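Stalia hand-held gripper kit: review after a month of folding towels

I've wanted to build something that learns to fold laundry for years, and I finally talked myself into buying the Stalia kit. You get the parts for 2 grippers that you hold and squeeze yourself, so the recordings come out at jaw level and you can try to train an arm on them later. I paid 600 for the pair, and it sat in its bag for a week while I cleared space to build it.

Assembly took me most of a weekend. The links go together easily, but the pivots are fussy. Tighten them too far and the jaws drag, back them off and everything wobbles. I went around and around on that with a hex key and a cup of coffee going cold. Snædís Vídalín, who has the bench next to mine at the shared shop, told me to set the inner links first and leave the outer arms loose until the very end. Best advice I got, and it should really be in the manual!

The finger pads are my favorite part of the whole kit. They're blue, they're ribbed, and they hold on to cloth way better than the plain rubber ones I had on my old Benana set (those let go of everything thinner than a washcloth). My practice piece is a dark gray towel with black binding and a little hanging loop on one corner. I like having that loop, it makes it easy to tell which way the towel is turned when I go back through my clips.
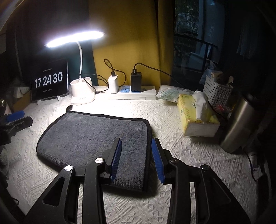
Setting up a place to work

Don't skimp on light. I started out with just the ceiling fixture and my early clips were a muddy mess, dark towel and all. A plain white desk lamp at the back fixed most of that, though if you crank it up the cloth nearest the lamp goes pure white. I keep a tablet next to it with a big flip clock on the screen, so I can match up clips from the two grippers without squinting at file names.

My one regret is the patterned cover. It's white with raised diamonds and looks great, but I'd like to try something flat and see if the training goes any better. Also, the jaws open plenty wide for a folded hand towel. A bath towel is another story, and I end up pinching it by one edge and dragging.

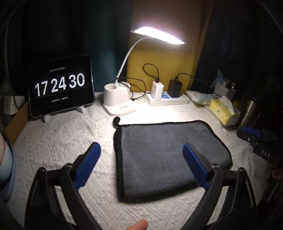
What I'd change

The grip gets tiring. I'm good for 80 folds and then my thumb wants a break. Venora sells a padded sleeve that's supposed to fit, and I've got one on order for August, so I'll add a note when it shows up. I'd also love a spare set of pads in the bag. Russo makes some that look close, but I haven't tried them.

Would I buy it again? Yep. I'm giving it 4 stars, and the missing one is all on those pivot instructions.

Posted July 12, 2020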